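Dividends, month 9

Quick one tonight, dinner's in the oven and I promised Virgil I'd post the numbers before the weekend.

So. Still doing the boring thing. Money goes in on payday, buys the same 4 funds, I close the laptop. No picking. I did pick once, put 2000 into a small packaging company called Farncombe because a guy at work (hi Hideaki) wouldn't shut up about the payout. They cut it in October. Still holding, down a bit, mostly out of stubborness.

What changed this month: turned on automatic reinvestment. Should of done it at the start. I was letting the cash pile up and then spending it on takeout, which kind of defeats the purpose. Took around 4 minutes to find the setting, buried under Account > Preferences > something.

Blažena asked in the comments if I worry about yield being too low. A little? But the high yield stuff scares me more. When a stock pays that much, somebody is expecting a cut. See Farncombe.

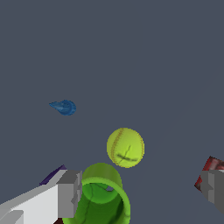 What I'm reading

Half of a library book on bond ladders. Dry. Good chapter on matching the dates to bills you know are coming, like property tax, which I might try next year once the emergency fund is full.

Also went back through my old brokerage statements on Saturday and found two fees I'd never noticed. Small ones. Called, was on hold forever, got one of them refunded. Check yours.

Next month: taxes on all this, and wether the Roth is the better home for the foreign fund. Lenuța says yes. I need to read up first.

Ok, timer's going off.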